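Folding and Packing Reusable Cloth Bags for a Small Shop
Project report, Sugeng Govindasamy

1. Background

Small shops that sell drinks and snacks often keep cloth bags for customers to borrow or buy. The bags come back crumpled and get pushed into a box, where they take up more room than they should. For this project I compared two ways of folding them and looked at how the folding table should be placed in relation to the shelves. The work was done in July at the Tarkley practice store, which is set up like a small grocery and is used by several classes.

2. Materials

I used 24 cloth bags from the store's own supply. They differ in color and in the stiffness of the fabric. Some have a printed design, and on those the print cracks if a fold is pressed hard across it. I had a table for folding, a second table for cloth waiting its turn, and a cardboard box for packing.

3. Method

The first fold (I call it the Villalba fold, after the course handout it came from) brings the long sides to the middle and then folds the bag in half twice. The second is a plain fold in half, and in half again, with the handles tucked in first. Each bag was laid flat and smoothed from the center outward before folding. Handles were laid inside the bag for both methods.

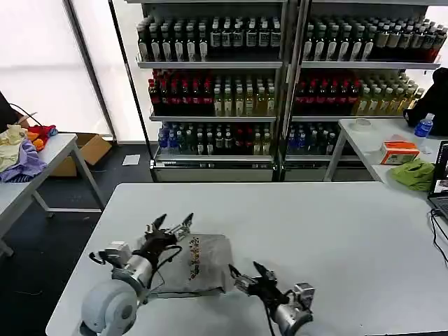

Smoothing took longer than the folding itself. A bag that was still creased at the corners gave an uneven packet, and the packet opened again when it was put down. I started over whenever the edges were more than a finger's width apart.

4. Results

With the plain fold, 14 bags fit in the box before it was full. With the Villalba fold, 21 fit in the same box. The Villalba packets were narrower and stood upright, so a single bag could be pulled out without disturbing the others. The softest bags did not hold either fold well and had to be laid flat on top.

5. Problems

Two bags had handles of unequal length and were left out of the final packing. I also began with the cloth pile too far from the folding table and moved it closer after the first round, so the times from that round were not used.

6. Next steps

I would like to repeat the test with the larger Zavar bags and with a lower box. The packing sheet in the appendix can be used for both.

Contact: Fetari Student Projects Office | Copyright Fetari | Back to top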